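Dratmont Brings Its Phone Packing Table to Drarkdale

Hi, I'm Maite Pastor, and I look after packing at Dratmont. We're a small outfit that gets secondhand phones ready for new owners, and in April we're opening a second packing room in Drarkdale. I've been asked to write the announcement myself, so please forgive me if it sounds more like a letter than a press release!

The new room follows the one we already have in Kaltcombe, where we spent most of the winter working out how a phone should sit in its box. You'd think this would take an afternoon. We went through 5 versions of the tray before I stopped grumbling, and the one we call Saha is the one we kept. It's a plain, shallow thing with a slot in the top, and I'm fonder of it than I probably should be.
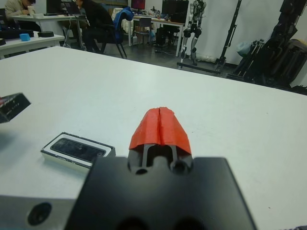
A phone face up in its white-framed box on the packing table, with desks behind.

The big white tables are coming with us as a style, if that makes sense. I like a white top for this kind of work – a dark phone shows up against it right away, and so does every speck of dust, which keeps us all reaching for the cloth. We also like plenty of bare table between one thing and the next. When I started out I packed on a crowded bench and once spent a whole morning looking for a charger that was under my own elbow.

Drarkdale will open with room for 2000 phones a month once everybody has settled in. We'll start with a first run of 222, all going to people who signed up through our spring list, and I'll be checking those boxes myself. If you're on the list, you'll hear from us by email with a pickup time.
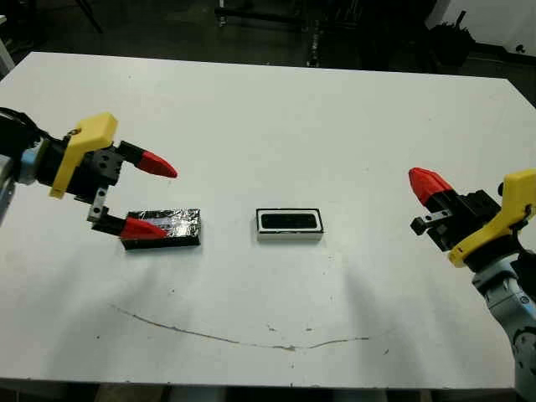
I should say a word about the trays too, as people keep writing in about them. Yes, you can get them on their own. We've set aside 100 Saha trays for repair shops and schools that want a tidy spot for a phone while it's being looked over. They're free for the first round, one to each shop or school, and all we ask is that you tell us what you'd change. Somebody in Kaltcombe has already told me the edges should be lower. Somebody else wants them higher. I'm listening to both of you!

Opening morning starts at 9:30, with coffee and something sweet, and you're welcome to come by and try packing a phone at one of the tables. Bring your old one if you'd like us to take a look at it. The parking lot is small, so walk over if you can.

For visits, tray requests or questions from the press, ask for Maite Pastor at the Dratmont front desk in Kaltcombe. I pick up most mornings before noon.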